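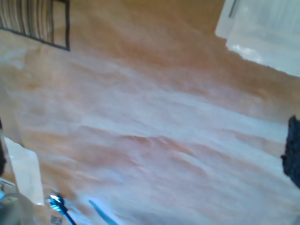
Hall check before the Allska Winter Dance
Home | Events | Hall hire | Contact

Checked 28/04/2026, Sutherland hall. Please read the comments before you bring any decorations inside.

1. Exit doors — OK. Both open fully. Do not put the photo corner in front of the side door, as it was in February.

2. Number of guests — OK. 334 tickets are printed and the hall permit allows more. Door team must keep the stubs.

3. Extension cords — NOT OK. Of 11 cords, 7 have a current test tag. The other ones stay in the storeroom until they are tested.

4. Candles — Not allowed, also not in glass. Battery lights only.

5. Paper garlands — OK with a change. They were hanging too near the heater, so I moved them to the stage side.

6. Dance floor — To repeat on the day. Sweep before the doors open, and no confetti please. Spilled drinks must be wiped at once.

7. Sound desk (Adimico hire) — Not delivered yet. Cables to be taped along the wall.

8. First aid box — Plasters are few. Please buy more.

Recent items
Givance raffle: ticket colours and prizes
Allska Winter Dance: supper menu
Parking at Sutherland hall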